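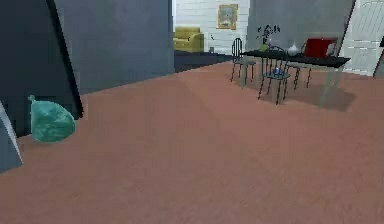 Pink floor, gray-blue wall, dining area toward the back.

Pulstead Matte Floor Cleaner, 2 months in

I don't trust any floor product that promises "no rinse, no streaks, no film" on the same label. Pulstead says all three, and charges more than the supermarket stuff for saying so. I bought the concentrate in April, after the Stirnora spray left our hallway tacky enough to pull at socks.

The instructions want one capful to a bucket of warm water and a well-wrung mop. Fine. What they don't mention is that the cap has no line in it, so a capful is whatever you think it is. My first bucket was too strong and left a dull haze by the back door that took two plain-water passes to shift. So much for no rinse.

Using half that amount, it does a decent job. Dried coffee came up. Grease near the stove mostly came up, with some scrubbing I would have had to do anyway. Dog prints, yes. The black scuffs from the chair legs didn't budge, and the label claims scuffs.

The smell is sold as "unscented." It smells like a wet cardboard box for an hour or so and then it's gone - I can live with that, my sister can't.

As for the "2000 square feet per bottle" on the front, I got about 17 buckets out of mine and have no idea how they measured. The bottle also dribbles down the side every time you pour, so keep a rag under it.
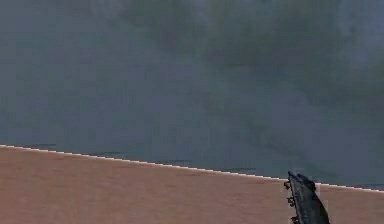

Omamdale wrote in under my Stirnora review to say the haze isn't the cleaner's fault at all, that hard water does it with every brand, and that a splash of white vinegar in the bucket would have saved me the trouble. Maybe. I tried it on the back hall and saw a little less haze, but I'd also changed the mop head that week, so I wouldn't swear to it. Pulstead's own label says not to mix it with anything.

Would I buy it again? At full price, no. On sale, possibly, if the store is out of the plain stuff. 7 out of 10 for cleaning, less for the cap.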